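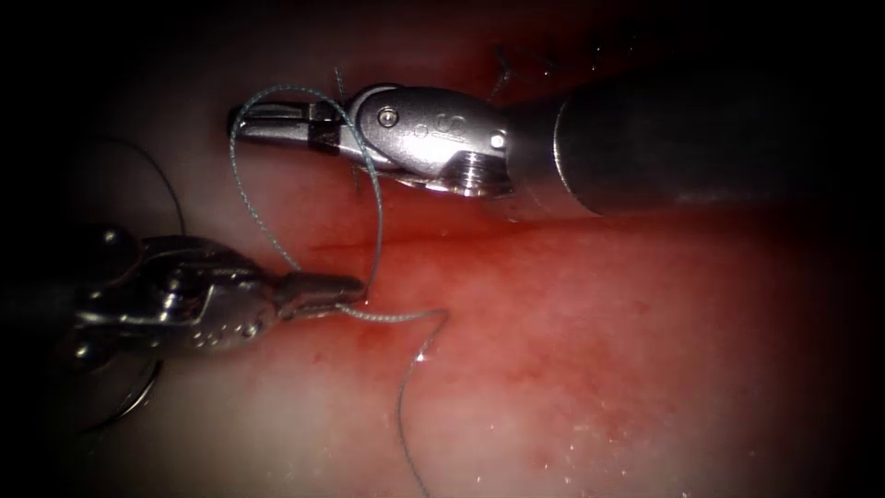
Chapter 3
Wounds and How They Close

Skin is the largest organ of the body and the one most often damaged. A paper cut, a scraped knee and a surgeon's incision differ in size and depth, but the body answers all of them with the same set of steps. This chapter follows those steps in order, then looks at the ways people help a wound along.

Bleeding comes first. Within seconds of an injury, the small blood vessels near it tighten. Platelets stick to the torn edges and to each other, and threads of a protein called fibrin form a net over them. The result is a clot. When the surface of the clot dries out, we call it a scab.

Inflammation comes next. The vessels that tightened now widen, and fluid and white blood cells move into the area. The skin around the cut turns red, warm and sore. Many people take this for a sign of infection, but mild swelling in the first few days is a normal part of healing. Redness that keeps spreading is a different matter and is covered in Section 3.4.

In the third stage the gap is filled. Cells called fibroblasts lay down collagen, new vessels grow in from the sides, and skin cells creep across the top. The last stage, remodeling, is slow. Collagen is broken down and laid again in better order for months – sometimes for more than a year. A healed scar regains most of the strength of the skin around it but never all of it.

Closing a wound

A clean cut with straight edges heals fastest when the edges are held together. This is called healing by primary intention. Stitches, staples, tape and skin glue all do the same basic job. A wound that is wide, ragged or dirty may be left open to fill from the bottom up, which takes longer and leaves a larger scar.

Stitches can be placed one at a time, each with its own knot, or as a single running thread. With separate stitches, one can fail and the rest will still hold.

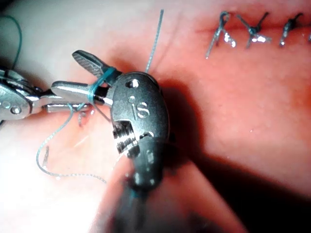 Why are some stitches taken out while others are left in?
Stitches made of nylon or silk are not absorbed in a useful time, so those in the skin are removed once the edges have joined. Absorbable stitches are broken down by the body and are often used in deeper layers, where they would be hard to reach.

Key terms

platelet, fibrin, inflammation, fibroblast, collagen, remodeling, primary intention

3.1 The Layers of the Skin

The outer layer, the epidermis, has no blood vessels of its own. It is fed by the layer beneath it, the dermis, and a scratch that stays within the epidermis does not bleed.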